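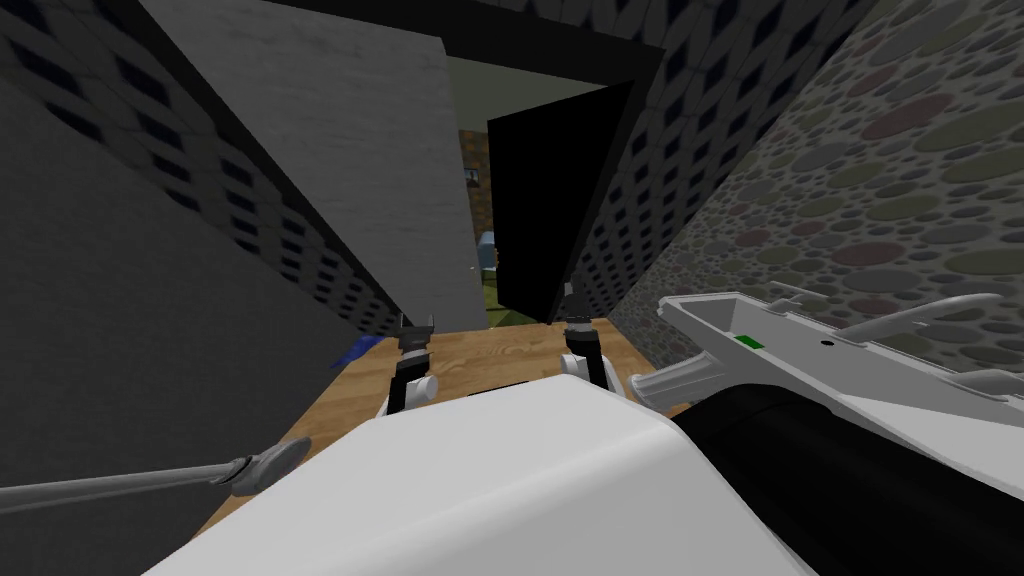
Ilir Mladenović wrote to us in March to ask why a robot needs to be shown the same thing so many times, when his little sister only had to be shown once how to open the cookie tin. It's a very good question, Ilir, and we liked it so much that we decided to give it a whole page, so get comfortable, maybe fetch a snack, and we'll take it slowly.

Let's begin with your sister. She saw somebody open the tin one time, and off she went. But think of everything she had already learned before that day! She had pulled the lids off toy boxes and yogurt cups. She had dropped things, squeezed things, chewed on things, and thrown a fair number of them out of her crib. By the time she met the cookie tin, she had spent years finding out what hands can do and what objects do back. A robot arm that has just been switched on for the first time hasn't had any of those years. It has motors that can turn and fingers that can open and close, and it doesn't have the faintest idea what to do with them.

So people help it by gathering examples.

What is an example?

When you learn to tie your shoes, a grown-up might kneel down and do it slowly while you watch. That is an example for you. For a robot, an example is a recording of a job being done from start to finish. It keeps two kinds of things together. The first is what the robot's cameras saw, picture after picture, a bit like the pages of a flip book. The second is what the robot's body was doing at each of those moments: how far each joint was bent, and whether the fingers were open or closed.

Put those side by side and you get something like a very long list of "when it looked like this, the arm moved like that." One small moment from the list might be a gripper with its two fingers spread wide over a wooden table, holding nothing at all. That moment matters just as much as the exciting ones where something gets picked up, since a robot has to learn what to do on the way there, too.

Where do the examples come from?

There are a few different ways, and the people who teach robots often mix them together.

One way is for a person to steer. On a project called Fletura, the person holds a pair of handles, and when they move their own hands, the robot's arms follow along. If the person reaches forward, the robot reaches forward. It feels very odd at first (a little like trying to eat soup with somebody else's spoon), but most people get the hang of it after an afternoon. All the while, the computer is quietly writing everything down.

Another way is to use a pretend world inside a computer, which is called a simulation. If you have ever played a video game where you could walk around a house and bump into the furniture, you already know more or less what a simulation is. There is a pretend robot in it, with pretend tables and walls and objects, and the computer works out what would happen if the arm moved this way or that way. The lovely thing about a pretend world is that nothing gets broken. You can knock a pretend cup off a pretend table all day long, press a button, and there it is again, good as new, with no sweeping up!

You can also change a pretend world very quickly. The walls can be plain one minute and covered in colored circles the next. The table can be light wood, then dark wood, then bright red. The room can be arranged in ways that no sensible person would ever arrange a room. That may sound like playing around, and perhaps it is a little bit, but it is also part of the lesson.

Why change the walls?

Imagine you had only ever seen apples on a blue plate. Every single apple of your whole life, always on that same blue plate. Then one day somebody hands you an apple in a paper bag. You would be fine, because you are clever about apples. A learning system might not be fine at all. It looks for anything that keeps turning up in its examples, and it might have decided that the blue plate was the important part.

When the walls and tables and lights keep changing, the plate trick stops working. The only thing left that stays the same is the job itself, and that is exactly what we want the robot to pay attention to.

How many examples does it take?

That depends on the job. At Brullstead, where a team was teaching an arm to put blocks into a bowl, they began with 80 examples. The arm could do it, but only when the block was sitting near the middle of the table. If it was over by the edge, the fingers closed on thin air. So the team made more, with blocks near the edges and in the corners, and they kept going until they had 1000. Some of those were made by steering and some in the pretend world.

They also went back and looked through what they had made, because not every recording is a good one. In some, the person steering had sneezed, or stopped for a long think in the middle. They took out 118 of those and put them in a separate folder. Later on they found a use for a few of them, as it can be helpful for a robot to see somebody make a small mistake and then fix it.

So what does the robot do with them all?

The computer goes through the examples over and over again. Each time, it looks at the picture from one moment and makes a guess about how the arm should move next. Then it checks its guess against what really happened in the recording. If the guess was a long way off, it changes its settings a tiny bit and tries another. It doesn't get bored, and it doesn't ask when lunch is.

After that comes the test, which is when everyone gathers around to watch. The block goes somewhere new, the person lets go of the handles, and the arm has to manage by itself.

Something to try at home

You can do this with 2 people, a table, and a pair of socks rolled into a ball. One of you is the robot and must close your eyes. The other is the teacher and may gently move the robot's arm, but isn't allowed to talk. Guide the robot's hand to the socks, help it close its fingers, and lift. Do that five times with the socks in the same spot. Now put the socks somewhere else and ask the robot to find them without any help. Did the hand go to the old spot? Swap over and start again, and this time move the socks before every turn. See whether the second robot searches differently, and write to tell us what you found. Ilir, we'd especially like to hear how your sister gets on.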